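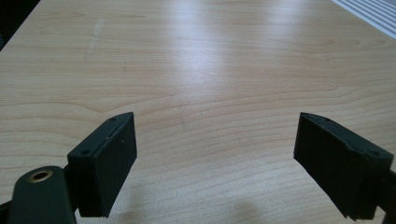
*Light wood tabletop with a flowing grain.*

**Avgate Fight Night comes to Triltness on Saturday, July 30, 2022**

I've been putting on amateur boxing in this town since January, and I can't wait for this one! We've got five bouts at the Lamont Hall, with the Rurnari lightweight belt up for grabs in the last of them (the rematch everybody's been bugging me for).

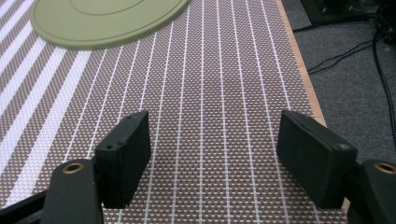 Word from the Rurnari gym is that their lightweight has been sparring southpaws all month and wants it over early. We'll see about that!

Doors open at 5, and the hall holds 300, so grab your seats soon.
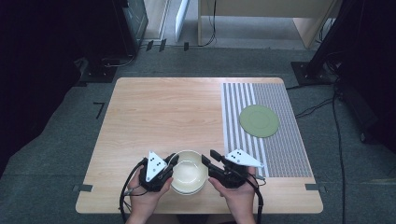

Tickets are on sale now at the Avgate front desk, and you can pay at the door if there are any left. Weigh-ins are open to the public too, so come on by and say hi.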